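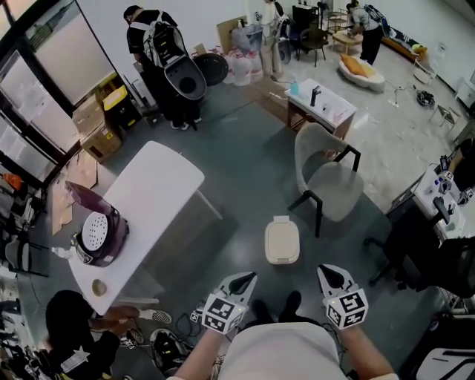
Ground floor, window side. Gray armchair, little vanity with the black faucet, boxes under the glass.

GROUND FLOOR: WHAT STAYS, WHAT GOES

Quick one this week, everybody is busy. The bathroom fittings corner has outgrown itself and we need the floor back before the Prukport order gets here. Sang Tôn is keeping the list, so if you want something or know where something belongs, tell Sang and not me. I will forget.

Toilet seats and lids first. Please stop leaving them wherever there's a gap. The purple-and-black one goes back to the Grestlow shelf with its paperwork. The black unit stays out for now, the buyers from Nollilov want another look. The cream one, no idea. No tag, no box. If it's yours, claim it by Friday or it goes up to the mezzanine with the other strays.

Vanity stays. People like it and it makes the corner look less like a stockroom. Blue bottle on top can stay too if somebody will own up to it.

Water jugs: line them up, keep them out of the walkway. Delivery is 22 jugs this time and the empties have to be out by the door the night before or we get charged for them again. We paid 754 in missed pickups since November, which would of bought a decent shelf.

Cardboard. Flatten it. All of it.

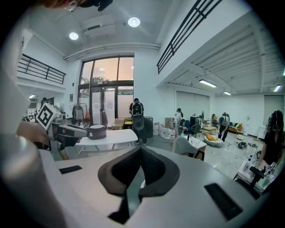

2 min read

Now the nicer half. The armchair is staying! Three people wrote in to save it and one person wrote in against (too low, bad for the back, noted). It keeps its small white table as well, handy for a cup, please don't start a paper pile on it.

Clothing rack stays by the glass doors through the summer. Take home anything you haven't worn since the rain. Whatever is left on it after that gets folded into a bag for the Đàm street swap, and that includes the good stuff.

Kitchen things: the dark brown pot with the lighter rim lives on the kitchen shelf and the white table is for work. Same goes for any other pots that wander in. Wipe the table down when your done, the white tops show everything.

Still wanted: one low shelf, 100 cm wide or under, and a stack of bins with lids that really close. We have 40 to spend on the bins. Sang has the tape measure.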